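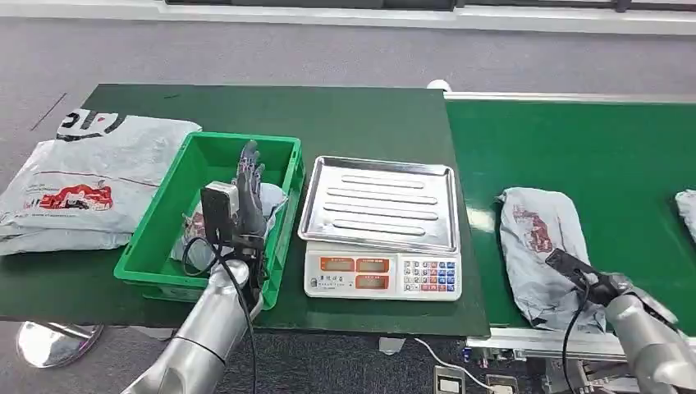
Figure 4.1 The packing station, with the crate, the scale and the conveyor belt.

Chapter 4
From Crate to Belt

In Chapter 3 your team made one hand open and close on command. Now you will give two hands a job. The Brenley project asks a two-armed robot to take a mailer bag from a crate, weigh it and set it on a belt. A person does this without thinking. Your program has to spell out each move – including the ones that seem too small to mention.

Soft bags are harder than boxes. A bag folds and sags, and its contents can slide to one end. The student club at Irnamley logged 297 picks in September, and 58 of them failed. Most failures came at the grasp, before the bag had left the crate.

Start with the hand and leave the bag for later. Straighten the four fingers, hold them close together and check each joint against the value your program reports. Write down any finger that lags. Do this at the beginning of every session, even if the code has not changed.
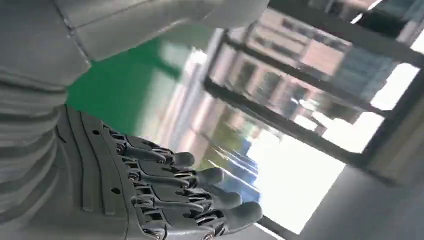

Kamran Rostami wrote in the club's log that he skipped the joint check twice and spent both afternoons hunting for a bug that was a loose screw. Hooman Khosravi added one line under it: check the thumb too.

By the end of the chapter you should be able to run 50 picks in a row and sort the failures by cause. You will need your notes on joint limits from Section 3.2.

4.1 Planning the Reach

A reach has a start pose, an end pose and a path between them. We begin with the end pose.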